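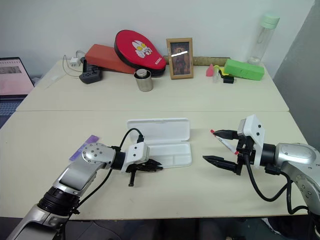
Two tables pushed together, with the seam between them.

FURNITURE AND FLOOR CHECK — Neltum building, upper floor
Inspection date: Jan 1, 2024
Previous check: June

1. Tables level where they meet
Result: PASS, with doubts
Comment: The June sheet says "all tables level" and gives no readings, so I can't tell what was measured or whether anything was. I ran a straight edge across every join. Most were fine. The pair by the stairs had a lip you could catch a sleeve on. Feet adjusted, to be looked at again.

2. Tables stable under load
Result: PASS
Comment: Leaned on each corner. The Pekus tables are sold as "wobble free", a claim I would like to see tested on our floor. Four needed a turn of the foot.

3. Surfaces clear of items not in use
Result: FAIL
Comment: Same result as last time, same action written down last time.

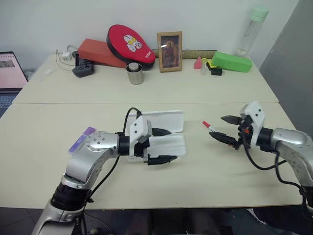 A tidy-up at the end of the day was agreed in June and I see little sign of it. Small items left near a table edge end up on the floor and somebody treads on them. Asking people nicely has had its turn. I suggest one shelf per room and a name against it.

4. Walkways at full width
Result: FAIL
Comment: Five chairs and a stack of Zavine boxes in the back corridor. I was told they were "going today". They had dust on them.

5. Fire door closes by itself
Result: PASS
Comment: Closed from fully open and from half open. Wedge found behind the radiator and removed. I expect it will be back.

6. Lighting
Result: PASS
Comment: One tube flickers outside the store room. Reported to Fang under the repair contract. Their last visit sheet says it was replaced — the tube in there now is yellow at both ends.

7. First aid box
Result: FAIL
Comment: Contents list signed, contents not matching it. No eye wash, and the plasters are the wrong size for anything but a thumb. Whoever signs this should open the lid first.

8. Actions from previous check closed
Result: FAIL
Comment: Five raised, four marked "done". I could find evidence for the door sign and the mat. The others stay open until I see them.

Next step: items 3, 4 and 7 to be rechecked without notice.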